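How do I get a white bloom out of a wooden table top?

Darren Marsden
Hello all, I hope someone kind can help. We bought a round table second-hand from a lady in Timdale and it has been a joy, but my mother-in-law put a casserole dish straight down on it and there is now a cloudy white patch the size of a saucer. I don't know what the finish is — the lady thought it might be oil, her husband was sure it was varnish, and I left none the wiser. I've tried a dry duster and a bit of ordinary polish and it hasn't shifted. I'd rather not sand the whole thing if I can help it, and my budget is small after the move.

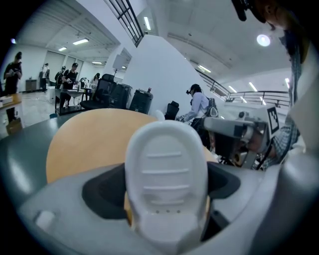 Page last changed: 2021-08-24

Dogbe
Hello Darren, and don't despair, white marks are the friendly sort. White usually means damp trapped in the finish, while black means it has gone down into the wood. Lay a clean dry cotton cloth over the patch and pass a warm iron over it, no steam, for a few seconds at a time, lifting the cloth to look as you go. I did my late aunt's sideboard this way one wet November and it took most of an evening with the wireless on, but it came up lovely. Try a spot underneath first, please! If it's only half gone by bedtime, leave it and come back to it the next day.

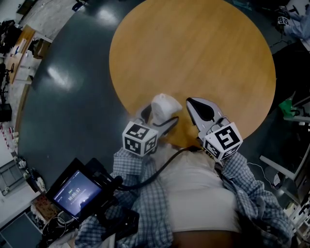
When it has cleared you'll probably find the patch looks a little dull beside the rest. A thin coat of clear wax on a soft rag, left for 20 minutes and then buffed along the grain, will bring it back, and you may well want to do the whole top so it all matches. If you do end up sanding after all, start no coarser than 240 and stop as soon as it feels smooth.

Urudico
mayonnaise. leave it on overnight and wipe off. worked on mine

Sarkisero
I'd go with the iron as well, but do find out about the finish before you wax. Put a drop of water somewhere out of sight: if it sits up in a bead it's likely varnish, and if it sinks in you've probably got oil, in which case use more oil and leave the wax in the tin. And get your mother-in-law a trivet for her birthday.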